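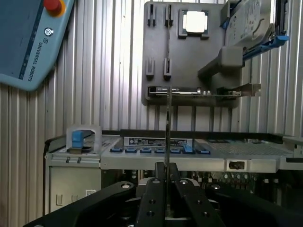

Figure 2. Handling of a long circuit board at the Trodus cell, with the fixture board behind the open server chassis.

3.2 Handling rules

We were delighted by how far one plain rule carried us: grip boards by the edge, never by a component face. Of 100 trial runs, 76 followed all six rules in our draft. The teach pendant and its emergency stop stay within the operator's reach throughout. Ninh and Hứa are now testing the draft at Turklow.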